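Refinishing the porch glider

The glider came with the house when we moved to Ulton, and it had been painted at least three times before us. The top coat was a dull green that came off on your clothes if you sat down in August. Under that was white, and under the white was something close to rust.

I started with the seat slats, which unbolt. Two of the bolts had seized, so I soaked them in penetrating oil overnight and got them out the next morning with a breaker bar. The arms stay on the frame unless you want to drill out rivets, and I didn't.

Stripping took longer than the painting. I used a wire cup on the drill for the flat parts and 80 grit by hand around the curls on the armrests. Old paint on a piece like this can have lead in it, so test it first. Mine came up negative on the swab. I wore the respirator anyway and worked over a tarp on the driveway.

After that I wiped everything down with mineral spirits, let it flash off, and put on a rusty metal primer from Sindholm. It goes on thick and it sags if you rush it. Two light coats worked better than the one heavy coat I put on the back panel, which I had to sand flat and do over.

For color I went with an enamel from Zesanis, a plain brick red. They had it at the hardware store on Samarakoon Street, in quarts only. A quart did the whole glider with up to 20 percent left in the can. 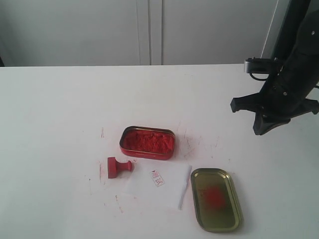

My neighbor across the street said I should have gone with spray, that a brush leaves marks on the curls no matter what you do, and that the cans would have had me finished in an afternoon. Maybe so. I had wind most of that week and didn't want red on the siding. The brush marks are there if you get close. From the steps they don't show.

The enamel wants a full day between coats, longer if it's humid. I hung the slats from the garage rafters on coat hangers so I could get both sides in one go. The frame I did in place on blocks, underside first.

Total out of pocket was 27 dollars for the paint and the swabs. The primer and the sandpaper I already had.

Putting it back together, I used stainless bolts with nylon washers so the heads wouldn't bite into the new paint. The bearings got white lithium grease. It still squeaks on the left side. I think the hanger arm is bent a little there, and I'll look at it when the weather cools off.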